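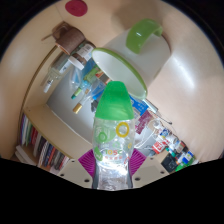
Slide 4: The bottle, and why we keep coming back to it

Okay, let this one sit for a moment before talking. People like to look at it.

Say hello again to anyone who came in late. Remo Pellegrini, Clarkholm robotics club, and yes, the club is mostly students and I mostly order the pizza.

So what the kids are working on is picking up and holding one thing when there's a whole pile of other things right behind it. The magenta ribbed fingers have hold of a clear baby bottle with a green cap, standing nice and upright, and there's a big white mug with a green handle tipped over just past it. (Somebody always asks about the mug. It's a great mug!)

Point out the cap overlapping the mug. Green cap, green rim, green handle, and the bottle itself is see-through with a bright glare across it, so you can imagine the arguments we had about what the software should look at first. Tell the Gristham story here if there's time, but keep it short.

Numbers, for the teachers in the room: 38 sessions since we started, 32 objects on the club list, and 100 tries at each object before the students are allowed to say anything about it at the meeting. They grumbled about that rule, and then they started defending it to the new members, which made my whole year.

Thank the Tawfik team for the loan of the workbench. Drink some water. Next slide is Furov, our code for choosing a grip, and the students take over from there.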